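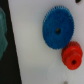 Khang Diệp respondió a las 11:20 que, antes de cambiar de pinza, habría que repetir la serie con el controlador Nason en modo de par, porque con el de posición el Udora siempre aprieta de más.

Repetido. Mismo panel, mismo par de engranajes, misma cámara de muñeca. Resultados:

Pinza Udora, modo posición: 209 intentos, 19 fallos. Casi todos al coger el engranaje rojo por el cubo.
Pinza Udora, modo par: 209 intentos, 11 fallos. Ninguno con el azul.
Pinza Skileck: pendiente. El adaptador de brida no encaja con el brazo Mac Carthaigh, pedido otro.

Sigue abierto lo de la imagen. En la vista de muñeca el dedo queda a la izquierda y apenas se ve una franja, así que el detector no lo usa como referencia. Los dientes del azul salen más blandos abajo y a la derecha. He subido la exposición un paso y no cambia nada; vuelvo al valor anterior.

Khang: ¿el foco está fijo o en automático?

Fijo, en 1.209. En automático se va al borde negro.

Déjalo fijo y gira el soporte hacia el dedo. Guarda el registro de par aparte.

Soporte girado a las 16:40. Lanzo otra serie con Udora en par. El ticket queda en espera del adaptador.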